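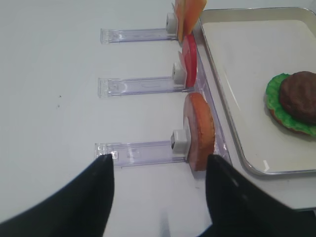

Zdeňka Kubíček has objected to the word "drop" for this fault, on the ground that in most of the recorded cases nothing fell, and the arm simply went on working with nothing in its fingers.

Empty carry fault

The empty carry fault, also called silent miss or code 103 fault, is a failure of pick-and-place robots in which the gripper closes at a pick position, does not take the part, and the control program continues as if the part were held. The arm travels to the place position, opens its fingers and reports a successful step. The name is used mainly for the Plornel, a light two-finger arm cell for food assembly trials made by Rosham, where the fault was first described in detail. Similar faults are known under other names in packaging and in warehouse picking.

The fault does not damage the robot. Its importance comes from what follows: later steps are carried out on a product which is missing a layer, and a person who sees the arm moving normally has no reason to intervene until the end of the cycle.

Background

Food assembly cells of the Plornel type are usually tested with model ingredients before real food is allowed. Model food does not spoil, it keeps its shape, and it can be put back to the start position after every trial. A common test is the assembly of a hamburger in a shallow tray. The ingredients stand on edge at separate stations along the tray, and the arm has to take each one by its thickness, turn it flat and lay it on the stack.

Standing the parts on edge makes them easy to reach for a two-finger gripper, but it also makes the pick sensitive to small errors. A thin round slice seen from its side is a narrow target. If it leans, the fingers may touch it with one tip only and push it further over. A thick bun gives more room for error across its width, but it is heavier in the fingers and may turn around the contact point when it is lifted.

In the original version of the Plornel software, a closed grip was confirmed by the motor current alone. The controller waited 600 milliseconds after the closing command, and if the current had passed a threshold at any time in this period, the grip was accepted. A wrist camera was fitted, but its picture was used for finding the part before the pick and was not consulted again.

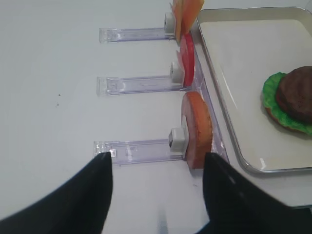
Photo: Šimek Laboratory, Wesel. Reproduced with permission.

Mechanism

Three conditions are generally needed for the fault.

The first is a short contact. One finger, or the inner edge of both, touches the part, its clip or the plastic holder during closing. This contact raises the motor current for a moment, and the threshold is passed.

The second is a loss of the contact before lifting. The slice leans away, or the fingers slide over a smooth edge. With model food this happens more easily than with real bread, which has a rough crust and gives way a little under pressure. Glossy parts such as the tomato slice were found to be the most difficult in this respect.

The third condition is the absence of any later check. In the Plornel program the result of the grip test was written into memory once and was kept until the release. The arm could lose its part on any point of the path and the memory would still say "held."

A variant of the fault occurs with parts that are stored in pairs. When two slices lean against each other, the fingers may close on both, lose one of them during the lift, and put only one in the tray. The final product is then correct, and the fault is visible only as a slice lying somewhere on the table. Some authors do not count this variant as an empty carry and treat it as a double pick.

Discovery

The fault was noticed during endurance trials at the Šimek Laboratory in Wesel, where a Plornel cell was run for 2,000 picks with model ingredients. The control log showed no failed picks. The trays, which were inspected by hand after every assembly, did not agree with the log. A comparison of the two records gave 139 picks in which the log reported a success and the part was later found at its station, on the table or leaning on the rail.

The first explanation was a wrong calibration of the camera. The cell was calibrated again in January and a part of the trial was repeated, with little improvement. Kubíček, whose notes are the main source for this period, then asked for the raw current curves. These had not been kept by the logging program, which saved only the result of the threshold test. When the curves were recorded for a further set of picks, the bad ones showed a short peak followed by a fall to the level of free movement. A good grip showed a plateau.

The report of the laboratory was issued on April 23, 2023. It gave the fault the number 103, which was the next free number in the error table of the cell, and recommended that the controller should stop and ask for help when the code appeared. Rosham accepted the description of the mechanism but disagreed on the rate, and argued that the holders in Wesel had been placed closer to the tray than its manual advised. The laboratory answered that the manual gave a distance for the tray and none for the holders.

Effects on the assembly

The effect depends on which layer is missing and on how the program computes the height of the stack. In the Plornel program the height was computed from the nominal thickness of all layers that were reported as placed. After one empty carry, every later part was released too high by the thickness of the missing one. A thin cheese slice made almost no difference. A missing patty was more serious, and the next part could turn in the air or land partly on the rim of the tray.

Missing parts at the bottom of the stack are harder to notice than missing parts at the top. A lettuce leaf is wide and irregular and covers what is under it, so that a camera looking straight down often cannot tell whether the bun is there. For this reason the inspection in Wesel was made from the side and, when in doubt, by lifting the leaf.

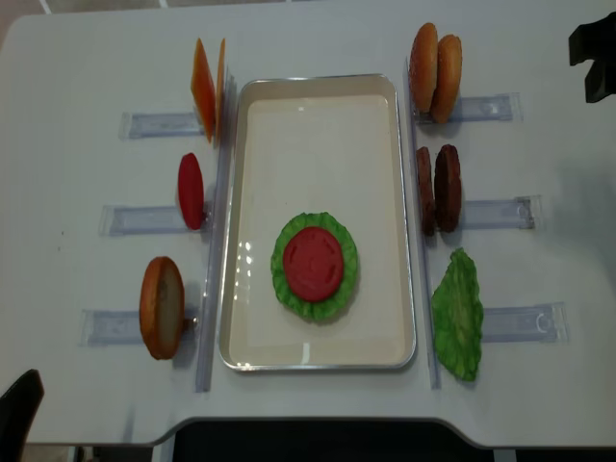
Safety considerations

The empty carry is normally classed as a quality fault. It becomes a safety matter in two situations.

In the first, an operator sees that the fingers are empty and reaches toward the station to correct the fallen part while the cycle is still active. The cell is in this moment not in any error state, its lamp is green, and the next pick may be at the neighboring station. The Wesel report mentions one near miss of this kind, in which the operator withdrew the hand in time. The working instruction was changed afterward: the cell must be paused by the button before any part is touched, also when the arm stands still or is at the far side of the table.

In the second, the lost part lies in the path of the arm. Model food is light and is usually pushed aside. A clip or a loose piece of a holder may however be caught between the finger and the table. The force limit of the arm stops the movement, but a person who then tries to pull the piece out by hand is close to fingers that still want to close. It is recommended to open the gripper from the panel first and to take the piece out only after the drive is switched off.

With real food there is the additional question of foreign objects and allergens. If a cheese slice is lost and falls into another product, the log gives no sign of it. The report did not study this case.

Detection and prevention

Several measures are described in the literature of the manufacturer and of users.

Plateau test. The current must stay over the threshold during the last part of the waiting time, in place of passing it once. This is a change of software only, and it was included by Rosham in the following release of the program.

Finger width test. The measured opening of the closed fingers is compared with the known thickness of the part. The test works well for buns and patties. It is weak for cheese and tomato slices, where the thickness is close to the play of the fingers.

Second look. The wrist camera takes a picture after the lift and the program checks that the station has changed. The method costs time in each pick, and it can be deceived when a part has fallen over without being taken.

Tray check. A fixed camera compares the tray before and after each release. It finds the fault late, but before the next layer is added. Users who combine it with the plateau test report that the remaining cases are mostly double picks.

Changes to the station, such as a deeper slot, also reduce the fault, although a part that is held too firmly may then slip from the fingers at the lift. No common rule for the clip force exists. In Wesel the clips were adjusted by hand until a slice could stand without leaning and could still be drawn out with two fingertips.

Terminology

The number 103 is specific to the Plornel error table, and in other products of Rosham it has a different meaning. "Silent miss" is sometimes used in a wider sense for any undetected failure of a pick, including those in which the gripper never touched the part. "Phantom part" refers to the state of the memory and should be avoided as a name for the mechanical event.

See also

Double pick
Grip confirmation
Protective stop
Stack height error

Contact the editors | Terms of use | © Contributors, all rights reserved | Back to top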